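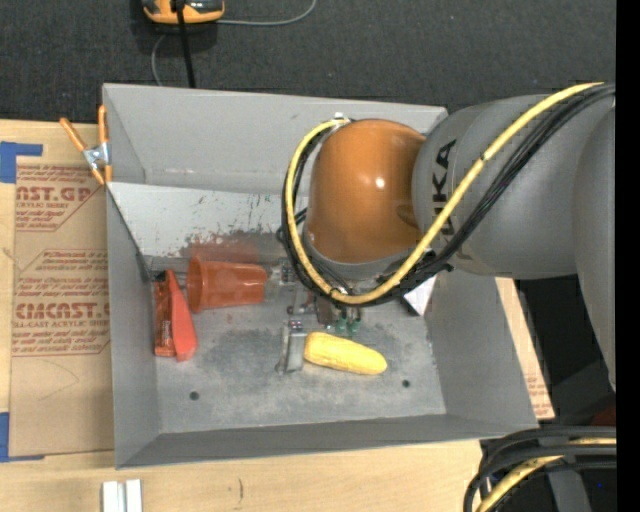
## Corn, Cup, Gray Bin – Gallery Page 24

Welcome back to the Ilwood Everyday Things gallery! I'm Wilfredo Yap, and I've been collecting pictures of ordinary objects sitting in ordinary containers for longer than my family would like. The full collection has passed 2,000 pictures now, and 563 of them are up on the site. Page 24 is one of my favorites, and it gets a page all to itself.

**Yellow corn and an orange-red cup, gray metal bin.** The ear of corn is lying nearly flat on the floor of the bin, with the cup on its side over to the left. Look at those two colors against all that gray!

### Why I love this one

I'm a sucker for a yellow and orange pairing. It's the combination I grew up with – summer table, corn on the platter, somebody's bright plastic cup rolling off toward the edge – and seeing it inside plain gray metal gives me a little jolt every single time. You can even make out faint rows of kernels if you look closely, and I always do.

The cup is on its side with its wide opening facing left, and I think it looks better that way than it would standing up. Upright, a cup seen from above is mostly a circle. Lying down you get the whole shape, the broad rim and the narrower base, and you know in half a second what it is.

And the bin! Flared walls are great for this kind of picture. A straight-sided box hides its own corners when you look down into it, but a flared one opens up toward you and lets you see its sides. It's sitting on a light wooden tabletop, too, and pale wood next to gray metal is a pairing I could happily put on every page of the gallery.

There's also something white and angular with a dark edge, close to the right wall. I don't know what it is. Three readers have written in with guesses and all three were different, so keep them coming.

### The corn shelf

Corn is the most requested subject on the whole site (I'm as surprised as you are). At home I have a shelf given over to it: salt and pepper shakers, a butter dish shaped like a cob and split down the middle, a wind-up ear that hops, and a set of holders with one missing. The butter dish came from the Gebremichael estate sale one January, wrapped in newspaper, and I carried it home on my lap on the bus.

If you like corn, try page 9 for the shakers and page 31 for the dish towels. The towels are faded, but the yellow has held on beautifully.

### The cups

Seventy-seven cups so far, nearly all of them plastic. I've sorted them by color on the shelf and by size in the boxes, and I keep changing my mind about which way is better. Orange and red take up the most room. Greens are behind, and I'm always on the lookout for a good purple.

A few of my best ones came out of a box lot at the Griltinik market. I went in for a lamp, came out with a stack of picnic cups and no lamp, and was thrilled!

### A few tips if you're setting up your own

- Pick a plain container. Gray, white or bare metal will let almost any color sing.
- Put in one long thing and one round thing. Corn and a cup, a spoon and an orange, a carrot and a jar lid.
- Let something tip over.
- Look from above first, then try a lower angle and compare.
- Leave some floor showing. I used to pack everything in wall to wall, and my early pages are hard to read.

### Prints and postcards

Page 24 is available as a postcard on matte stock, printed by Naltex. I tried glossy on the first run and the grays came out much too dark for my taste. The matte cards are lovely – soft, with the yellow still nice and strong. Ask for card 24 when you write, and tell me whether you'd like an envelope.

### Next page

Page 25 is kitchen sponges in a blue tub, and I've been waiting ages to get it up. If you have a favorite everyday thing you'd like to see in the gallery, send me a note through the contact form. Corn people, I already know what you're going to ask for, and yes, there's more on the way!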